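4.2 Attachment objects at the start of child care

Bedtime objects came up in most of the interviews, although the guide did not ask about them until the final section. Of the 912 households in the Tallorano sample, 282 said that their child took one particular object to day care during the first month. Parents used many names for it, and we kept their words in the transcripts. Blankets and plush animals were coded separately, following Murakami and Visser.

The Katayama sample was recruited through two day care centers with different rules. One let children keep the object all day. The other asked that it stay in the cubby until nap time. Staff at the second center told us the rule was applied loosely in July, when most new children start, and more strictly after that. We return to this in Section 5.

Figure 3. A plush toy with a fuzzy white head, a small rounded ear and a stitched mouth.

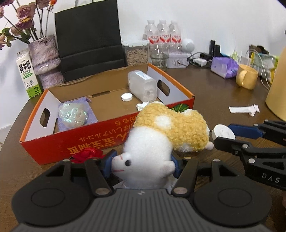

Does the age at which a child starts day care change how long the object is brought along? In our data, children who started before their second birthday brought it for longer, but the difference was small and disappeared once we allowed for the number of hours spent at the center each week.

Parents' diaries give a more detailed picture than the interviews. Diary entries were short - often a single line written after the evening meal - and 1,682 of them mention the object by name. Sugiyama and Hamada read all of these entries and sorted them by the time of day described. Drop-off was the most common setting, followed by the car ride home. Nap time appeared less often than we expected, perhaps because parents were not present for it.

Washing was a repeated source of conflict. Several parents wrote that they washed the object at night so the child would not miss it, and two bought a second copy. In both cases the child refused the copy. Yuan coded these entries under "substitution," a category that was added after the pilot round in Budeo.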